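Zilwood Transcription Desk: User Guide
Section 4. Setting up a collection of letters and diaries
Last revised 13 Jun 2019

Section 4 covers getting a set of wartime letters, diaries or postcards out of its box and into Zilwood in a state where other people can transcribe it. If you are only here to transcribe, skip to Section 5 and enjoy the fruits of someone else's labor.

The examples use the Hendel Letters, a set of 535 scanned pages sent home from the front by a man with a great deal to say about socks.

Before you begin

You will need:
- an editor account (reader accounts can look but not touch)
- your scans, in a single folder
- the finding aid, box list or back of an envelope on which the collection is described

Caution: Work from copies. Zilwood never changes your original files, but people tidying up folders at the end of a long afternoon have been known to.

4.1 Create the collection

1. Sign in and choose Collections, then New.
2. Type a title. Use the name the family or archive uses, even if you have thought of a better one.
3. Enter the holding institution. If the letters belong to a private owner, choose Private and leave the address blank.
4. Set the date range. Zilwood accepts "April 1916," "1916" and "1916?" but it does not accept "before the big push."
5. Click Save. The collection stays hidden from the public until you publish it in 4.4.

Note: The title can be edited later. The short code Zilwood makes from it can't, so check for accidental rude words now.

4.2 Upload and order the pages

1. Open the collection and choose Add pages.
2. Drag in your folder. Files go up in batches of 20, and the bar at the top turns green when a batch is done.
3. Choose Arrange. Pages appear in file-name order, which may or may not be the order in which anyone wrote them.
4. Drag pages into sequence. To move several at once, hold Shift and click the first and last.
5. Group the pages that make up one letter and click Bind. An envelope may be bound to its letter or left on its own.

If a letter is cross-written (the writer filled the page, turned it sideways and kept going), bind the same scan twice and rotate the second copy. Transcribers will still complain, but they'll complain the right way up.

Caution: Don't guess at the order of undated letters to make the story flow. Leave them in the Undated tray, where a later reader with a regimental war diary and a free weekend may be able to place them.

4.3 Set the transcription rules

Every collection needs a rules page. Without one, each transcriber follows the rules in their own head, and these differ.

1. Choose Rules, then Start from template. The Zakaria template suits most personal letters. The Plain template suits official forms.
2. Decide on spelling. We suggest keeping the writer's own, including the place names, which were usually spelled by ear under trying conditions.
3. Decide on abbreviations. With Expand on, "Bn" shows as "Bn [Battalion]." With it off, readers are on their own.
4. Set the marks for gaps. The default is [illegible] for a word that can't be read and [censored] for one that somebody made sure couldn't be.
5. Set the number of reviewers per page. The default is two. Anything over 4 turns into a seminar.
6. Click Save rules.

Note: Changing the rules after work has begun does not update finished pages. Zilwood will list the pages affected and leave you alone with the list.

4.4 Check and publish

1. Choose Preview as reader. Click through at least one whole letter from each year.
2. Look for pages that are upside down, duplicated or obviously part of somebody's grocery list. (If it's a 1917 grocery list, keep it.)
3. Open Sensitive content and flag any page with medical details or named casualties that the owner has asked you to hold back. Flagged pages are visible to editors only.
4. Choose Publish, then confirm. Zilwood asks you to type the collection's short code, on the theory that this will slow you down. 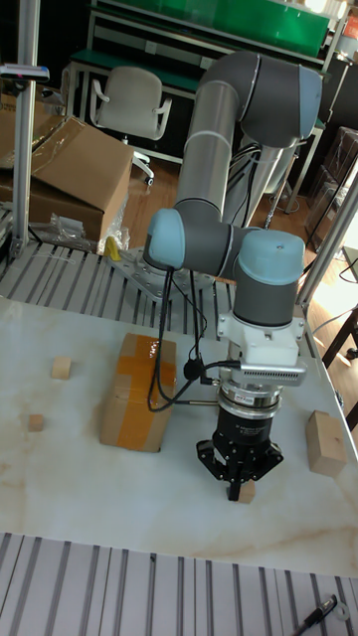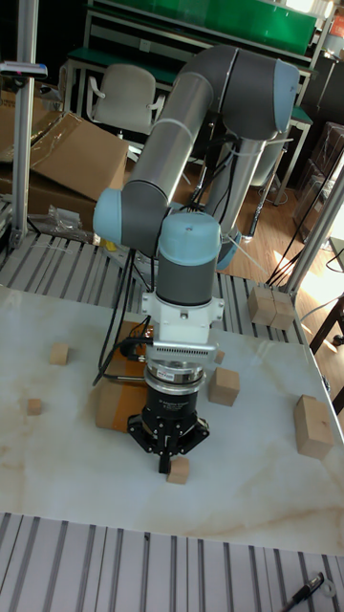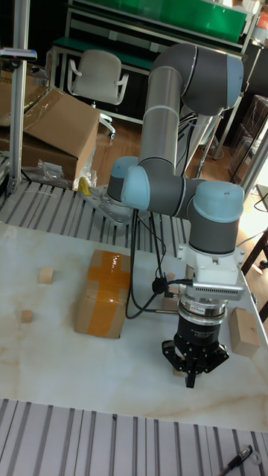

4.5 If something goes wrong

Pages are missing after upload. Check the file type. Zilwood reads TIFF, JPEG and PDF. Single files over the limit shown on the Add pages screen are skipped with a warning, in gray, at the bottom.

The Bind button does nothing. You have selected only one page. A one-page letter doesn't need binding.

Two transcribers keep reversing each other. Choose Lock page from the page menu. The lock lasts 8 hours, after which they may have found another page to disagree about.

You published too early. Choose Withdraw. The collection is hidden right away, although search engines may take longer to forget it.

For anything else, use the Help form in your account menu. Soteck support will ask for the short code and the page number, so have both handy.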